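Clakham bench

Print this page
E-mail this article

The Clakham bench is a two-arm test setup used to compare parallel grippers, arm controllers and camera positions on ordinary kitchen tasks. It was put together at Rondwood by Napaporn Kaewkla and Uthai Limsakul, and takes its name from the building where the first version stood. Results from the bench are usually given as a success rate per object and per camera view.

Background

Earlier gripper trials at Rondwood used blocks and cylinders. Kaewkla held that these told buyers very little, as a gripper that did well on a block could still fail on a cup handle. The blocks were dropped in favor of household items, and the log was restarted from zero. It now holds 2,631 attempts, of which 409 were made with the older Nuchit controller.

Layout

Two white arms stand at the back of a brown work table, each fitted with a black parallel gripper. The objects are set out between and in front of them: mugs, a mug tree, plates in a wooden dish rack, corn cobs in a woven tray, and a toaster oven. Positions are changed between runs so that a controller cannot do well by repeating a stored path.

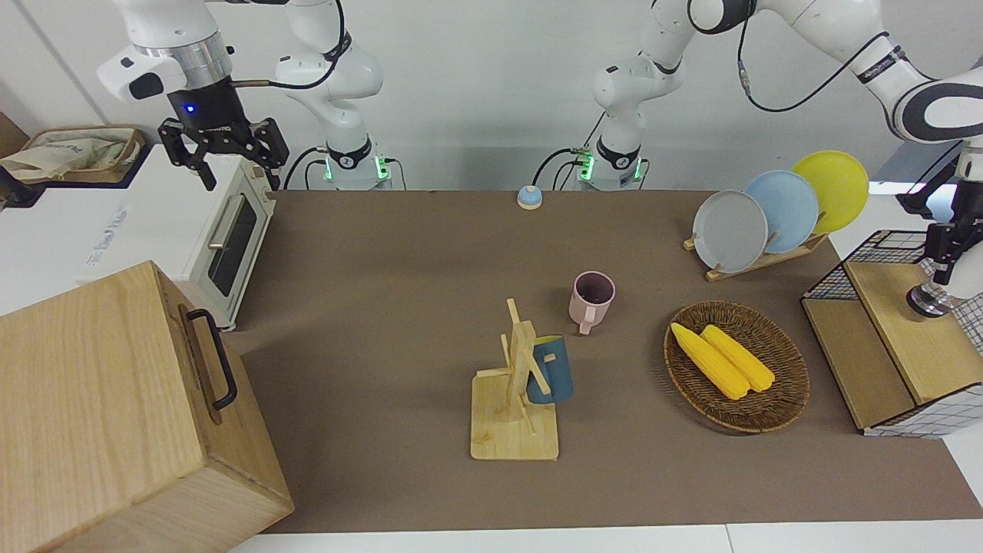 Each run is scored by a person at the table, using a sheet drawn up by Anong Nilsuwan. A grasp counts if the object leaves its support and is set down again upright. A dropped object ends the run. Touching a neighboring object is noted but does not change the score.

Grippers

Two sets of fingers have been compared at length. The Forker fingers are narrow and fit between plates in a rack, but they tend to let a mug turn in the grip. The wider Nuchit fingers hold a mug more firmly and are slower to place at the rack. Daranee Duangkaew, who ran most of the plate trials, recommended the Forker set for mixed work. Limsakul disagreed, and both views are kept in the bench notes.

Cameras

Each run is recorded from a fixed camera and from a head-level camera. The fixed view covers both arms and is used for scoring disputes. The head-level view gives a closer look at the fingers, although an arm reaching across the table can hide objects behind it. 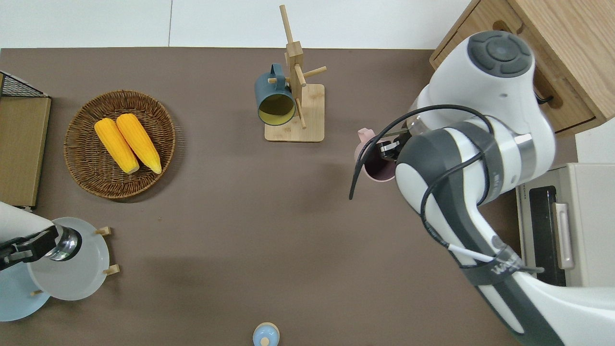

Head-level view of the bench, with a pale pink mug held in the gripper at right.

Paloma Mahmoud later tested 3 mounting heights for the head-level camera. The lowest lost sight of the mug tree too often and was dropped. The other 2 remain in use, and the height is written on the score sheet.

See also: Forker fingers; Nuchit controller; Rondwood

Print this page
E-mail this article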